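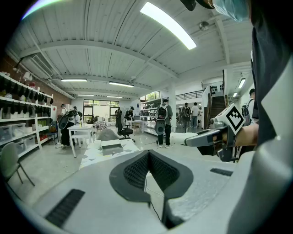 ## Evening bread tutor wanted at Fondance

We're a small community baking school in Dunmore, and we are looking for someone kind and patient to take over our evening bread course from December. Stuart Hebden has taught it for 19 terms and is moving up to Darnusau to be near his grandchildren, and while we are very happy for him, we will miss his rye terribly!

The course runs for three hours, starting at 6:30, with 12 places each term. Most people who sign up have never made a loaf before. Some are nervous about it, some just want company on a dark evening, and a few will ask you about sourdough until you have your coat on — you'll need to enjoy all of them. 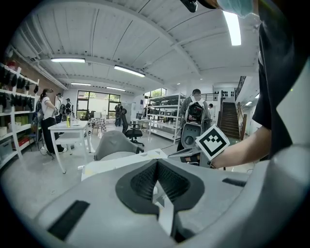 You don't need a teaching certificate, and we would much sooner hear about the bread you make at home than read a long résumé. Before you start, we'd ask you to sit in on 3 of Stuart's classes and have a good long talk with him about flour. We like to keep our meetings with new tutors informal too, with a cold drink or something in a little white cup on a folding table, and plenty of time for your questions.

Pay is $73 per evening, ingredients are on us, and you can take home whatever is left in the baskets. Knowing your way around an old deck oven would help, but we can teach you ours.

To apply, send us a page or so about yourself, or drop it in at 212 Jenance Street any afternoon.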